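Chapter 2
Clearing and Sorting a Work Surface

Before any sorting — a surface. Plain, light, flat. Most of what goes wrong later in this book goes wrong here first, on a table with too much on it.
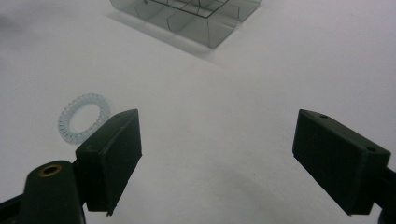
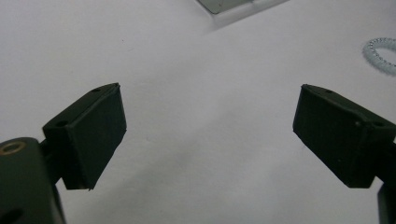
2.1 Why start with white

Small parts vanish on wood grain. Clear plastic is worse. A see-through ring on a patterned cloth, good luck. On matte white you at least get an edge and a bit of shadow. Gloss is no good, the glare hides things.

Yatziri Sandoval ran the sorting bench at Girico and kept one rule for new staff: open space in the middle, containers to the far side. Parts come to the middle, get looked at, go out again. Nothing lives there. Her crew handled 531 small parts in a shift this way and lost 2. Both were clear rings.

2.2 Divided containers

Use clear ones if you can. You see what's in each section without liftng anything. Keep like with like, and leave one section free for the things you can't name yet — there will be some.

Loose rings, caps, lids: decide early. Either they belong to a container or they get their own section. Don't let them drift around the table.

Key terms: work surface, open space, divided container, holding section

Try it first
Clear a table at home or in class. Wipe it. Set one divided container at the back. Tip out 50 small items and sort them, working only in the middle. Write down wich ones you had trouble seeing, and keep the list for Chapter 3. Sample chart on page 104.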